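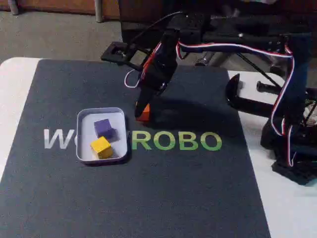 About Osembridge

Osembridge supplies sorting and kitting cells to small manufacturers and trains the staff who run them. The company was set up by Walid Masri and Yu-na Min, who had both worked in the packing hall at Geagea. Our office and test benches are in Adville.

What we do

Most of our customers pack parts by hand into trays before assembly. A person at a kitting bench picks the same small items for a whole shift. We move the repetitive picks to an arm and leave checking, exceptions and changeovers with the operator.

Each job starts at the bench. Pick and place routines are first worked out with plain coloured blocks and a shallow tray, one colour standing in for each part type. A routine must complete 1000 picks without a stop before it is tried with customer parts.
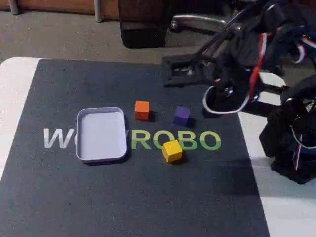 Block trials settle the order of picks, the approach height and the clearance at the tray rim. They also show where an operator will need to reach in, and therefore where the stop button and the guard opening should go. Operators from the customer's site attend at this stage and can ask for changes to the layout.

What changes for staff

Our standard contract sets out the new duties of each post before installation. At Plarnora, 3 kitting posts became cell operator posts on the same shift pattern. The operators load the trays, clear faults, sign off the first kit of each batch and adjust taught positions when a part changes. Lifting and walking are reduced. Time spent on screens and records goes up, and some staff have found this the harder part of the change.

Training takes 50 hours per operator, in paid time. It is run by Bilal Salameh and covers safe stops, gripper care, re-teaching and fault logs. Ayman Alaoui handles site surveys and the written duty lists. Anas Sfeir looks after service calls and spare parts.

Visits

The Adville benches can be seen by appointment. Please bring sample parts and one current tray, and at least one person who does the job now. The office is at Unit 2168.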